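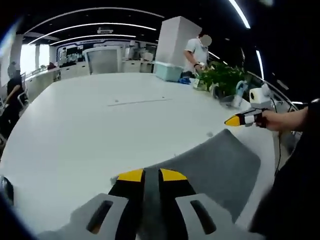

Unit 2. The Shared Table: Surface, Edge, Storage

Interior Planning for Group Work, Prilside School of Design
Instructor: Marjan Ranjbar
Handout revised 30/01/2022

Reading before class: Bakhtiari course pack, the chapter on work surfaces. Bring the plan you drew for Unit 1.

2.1 Scope

This unit covers the large table used by several people at once, standing or seated, with small objects kept on the surface. Single desks were covered in Unit 1. Meeting tables with built-in power and screens are left for Unit 4.

The room in the photograph is used throughout as the reference case. It has a large white table with rounded edges, a gray chair at the near side, white cabinets along the far wall, and a display wall with shelves over them. Dimensions are not given for this room and are not needed for the exercises. Where a dimension is needed, use your own Unit 1 plan.

2.2 Terms

Surface: the top face of the table, including any part covered by objects.

Clear area: the part of the surface with nothing on it and nothing scheduled to be put on it.

Parked object: an object that stays on the table between tasks. A potted plant is usually a parked object.

Task object: an object brought to the table for one task and removed after it.

Seam: the line where two sections of a tabletop meet. The reference table shows a thin gray line across its middle, and it is treated as a seam in these notes.

Reach zone: the area a person can touch without leaning the trunk forward. Seated and standing reach zones are drawn separately.

Back wall storage: closed or open storage on a wall near the table, reached by walking.

2.3 Edges and corners

A rounded edge changes how people take their places. At a square corner a person tends to choose one side or the other. Along a curve the position is less fixed, and people shift sideways as others arrive. The clear floor around the table should be drawn as a band that follows the curve. Students often draw it as a rectangle and then find a chair back inside the walking path.

Chair backs need a separate check. A chair pushed in still takes up floor behind the table edge, and its back may stand against the edge or rise above it. On the reference table the back of the gray chair comes up against the near edge. Draw each chair twice, pushed in and occupied, using a dashed outline for the occupied position.

Mixed posture is normal at a table of this kind. One person in the photograph is seated at the left and another stands behind the table, reaching down near the plant. A plan that shows only seated users will place small objects too deep on the surface for the seated person and too low for the standing one. Mark both reach zones on the same sheet, in different line weights.

2.4 Seams

A seam affects work in three ways. It catches dirt. It can make a small step if the sections are not level, and it divides the table visually, so that users treat each side as a separate place. The last effect can be used on purpose. In the Dasano studio project (course pack, drawing set 2) the seam separates wet work from paper, and no other marking was added.

Checking procedure:

Lay a straightedge across the seam at both ends and at the middle. Note any gap under the straightedge. Slide a sheet of paper over the seam in both directions. If the paper catches in one direction only, the sections are at different heights. Record the result on the plan next to the seam line. Do not put a parked object over a seam that has a step.

2.5 Objects on the surface

The photograph shows a typical grouping at the right end of the table. The leafy plant has a small light blue object with a handle-like loop beside it, and a clear plastic container and a small white item in front. A light teal storage bin stands farther back with a blue object next to it. The middle of the table is left to work.

Grouping of this kind is easier to keep up than even spacing. Objects spread over the whole surface reduce the clear area by more than their own footprint, as the strips between them are too narrow to work in. When calculating clear area, count any such strip as covered.

Formula for the exercise:

Clear share = clear area / surface area x 100

A bare table gives 100. Report the value as a whole number. Differences of one or two points between students come from tracing and are not marked down.

Bins. An open bin on the surface is suited to objects used during the session. It is poorly suited to long-term storage, where it becomes a parked object with unknown contents. Label the bin on the side that faces the users. If users sit on both sides, label both sides.

Plants. Leave room for the spread of the leaves as well as for the pot. Draw the foliage as a circle with a thin line and the pot as a circle with a thick line. Cups and paper may go under the thin circle in practice, but it counts as covered in the formula.

2.6 Back wall storage and daylight

Closed cabinets along a wall hold what the table should not. Open shelves hold what should be seen. In the reference room the two are stacked in one run, cabinets low and display shelves higher, which keeps the floor between wall and table available for walking. Freestanding items in that floor area must be drawn, including stands and columns. A column close to the table removes a standing place and cannot be moved, so draw columns before furniture.

The windows are at the upper left of the photograph and are bright. A white top reflects more light toward the user than a dark one. Note the window side on every plan and mark any seat that faces it. The sample plan from Lokonow in the course pack shows the symbol to use.

2.7 Exercise

Choose a shared table you can visit. Draw it in plan with edges, seams, chairs, columns and parked objects. Calculate the clear share as found. Move the parked objects into one group, redraw, and calculate again. Put everything back afterward and note which of the two layouts left a reachable place for a seated user on each side.

Hand in both drawings on one sheet, with both values written under the title. Pencil is accepted.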